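Gresbridge Hall Acoustic Improvement Project
Progress Report to the Cedcombe Fund for Community Buildings
Reporting period ending May
Prepared by Anas Majali, Project Lead

1. Purpose of this report

This report covers the second stage of the grant. It sets out the work completed on speech intelligibility in the main hall, the results of the second measurement survey, the state of the assisted listening trial, spending against the approved headings, and the items on which we need a decision from the Fund before the third stage can start.

The first stage report described the baseline condition of the hall and is not repeated except where a figure is needed for comparison.

2. Background

The main hall was completed in 1935 as a public lecture room. It has a shallow barrel ceiling in hard plaster, a sprung maple floor and tall single-glazed windows along the north wall. The original heavy curtains and the horsehair seating were removed during a refurbishment for which we hold no drawings. The loss of both left the room with very little absorption in the speech range.

Current users are a mix of daytime classes, public meetings, a weekly lunch club and occasional amateur performances. The complaints log kept by the hall office shows that difficulty following speech is reported mainly by people seated behind the midpoint of the room and by people who use hearing aids. The approved scope therefore has two parts: passive treatment of the room, and a trial of personal listening devices for those for whom room treatment alone will not be enough.

3. Passive treatment

3.1 Rear wall

Absorbent panels have been fixed to the rear wall between the dado rail and the picture rail. The total number installed is 48. Each panel is a mineral wool core in a timber subframe, covered in a woven fabric, with an air gap behind. The gap was increased from the tender drawing after the contractor, Pretunus, confirmed that the wall was sound enough to take longer brackets. The larger gap improves performance at the lower end of the speech range and did not change the contract price.

Fixings were tested on a sample bay before the full installation. One bay next to the east door had to be moved to clear a conduit that did not appear on the electrical survey. The spacing between panels at that end is slightly uneven and has been accepted.

3.2 Ceiling

No treatment has been fixed to the ceiling. The plaster inspection found hairline cracking along the line of the third rib, and the inspector advised against any new load until the cracking has been monitored through a full heating season. Crack gauges are in place and are read monthly. No movement has been recorded so far, but the readings cover only part of the season.

The ceiling remains the largest untreated reflecting surface in the room. The effect of leaving it bare is discussed in section 4.

3.3 Windows

The north windows have been fitted with lined curtains on manually operated tracks. The tracks are standard stock. A motorized option was priced and declined, both for cost and for the maintenance load it would place on the hall office.

Staff have been asked to draw the curtains for spoken events. Compliance was uneven in the first weeks. A line has been added to the room setup sheet, and the office now checks it with the chairs and lighting.

4. Measurement survey

The second survey used the same source positions, receiver positions and equipment settings as the baseline survey. The room was unoccupied on both occasions, with the chairs set out in the lecture layout. Curtains were measured open and drawn.

Reverberation time at 1000 Hz has fallen at every receiver position. With the curtains drawn, the reduction is within the range predicted by the design model. With the curtains open, it falls short of the prediction at the two positions nearest the north wall. The model assumed a heavier curtain stack at the window reveals than the one supplied, and this probably accounts for most of the difference.

Speech transmission values have improved most in the rear third of the room. The smallest improvement is in the center, where the late reflection from the ceiling arrives strongly from the platform position. The designer's view, which we share, is that this cannot be corrected from the walls. Moving the lectern forward by one platform section reduces the effect and can be done at no cost. It has been adopted as the default layout.

Background noise was measured separately. The ventilation plant is audible at the low setting and intrusive at the high setting. Bearing wear in the supply fan is suspected. Kikuchi, who hold the maintenance contract, have inspected the unit and recommend replacing the fan bearings and the flexible duct connections at the same visit. The work falls outside the grant and will be paid for from the hall's own repairs budget.
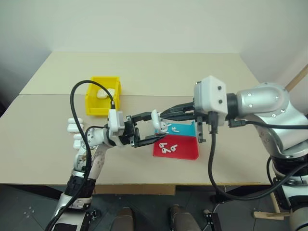 5. Assisted listening trial

The trial compares three ways of delivering platform sound to individual listeners: the existing induction loop, a set of infrared receivers with neckband headphones, and a wireless broadcast system received on small personal earpieces. Each has been run at several events of the same general type.

The loop gives acceptable results in the front half of the room only. Field strength drops sharply over the steel beam at the midpoint of the floor, and raising the drive current produces overspill into the meeting room next door. Repair of the loop in its present position is not recommended.

The infrared system gave steady coverage with the curtains drawn. Direct sun through the north windows is not a factor, but low evening light from the west lobby caused dropouts when the lobby doors were propped open. The neckband headphones were disliked by several participants with behind-the-ear aids.

The wireless system gave the best coverage and was the easiest for participants to set up after the first use. The main technical concern is delay between the live voice and the received signal. It is not noticeable toward the back of the room, but participants near the platform reported an echo. Two transmitter settings have been tried. The lower delay setting shortens battery life, and the effect of this over a long meeting needs further testing.

Hygiene and storage procedures for all shared devices have been written and issued to the front desk. Ear tips are replaced after each loan. Devices are signed out against a name and returned to the desk for charging.

6. Spending

Spending on the passive treatment is complete except for retention, which is due to Pretunus at the end of the defects period. The heading closed under its approved amount. The survey heading is on budget.

The assisted listening heading is overspent by $1000. The overspend comes from an additional hire period for the infrared receivers, taken when two trial events were postponed because of the heating failure. We propose to meet it from the underspend on passive treatment and ask the Fund to approve the transfer between headings. The total grant is unaffected.

7. Risks and open items

Ceiling cracking. If the gauges show movement, ceiling treatment will be withdrawn from the third stage and the design model rerun without it. The wall areas still available are limited, and the center of the room would stay below the target value.

Supply fan. The bearing work needs to be finished before the final survey. If it slips, background noise will mask part of the improvement and the survey would have to be repeated at extra cost.

Curtain reveals. Adding fullness to the existing curtains has been priced by the original supplier. The cost is small and can be carried within the current heading.

Loop removal. The loop amplifier is shared with the meeting room. Removing the hall circuit requires a short shutdown of both, and dates are being agreed with the Gresbridge adult learning program, the main daytime user.

8. Decisions requested

Approval of the transfer described in section 6.

Agreement that ceiling treatment may be deferred until the crack monitoring has covered a full heating season, with the corresponding part of the third stage payment held until then.

Agreement in principle to retire the induction loop in the main hall, subject to the final results of the wireless trial.

9. Next period

The remaining trial events will be run using the lower delay setting, with battery levels logged at the start and end of each event. Crack gauge readings will continue monthly. The revised curtains will be hung before the final survey. Raw survey data and the designer's calculation sheets are held at the hall office and can be sent to the Fund's technical adviser on request.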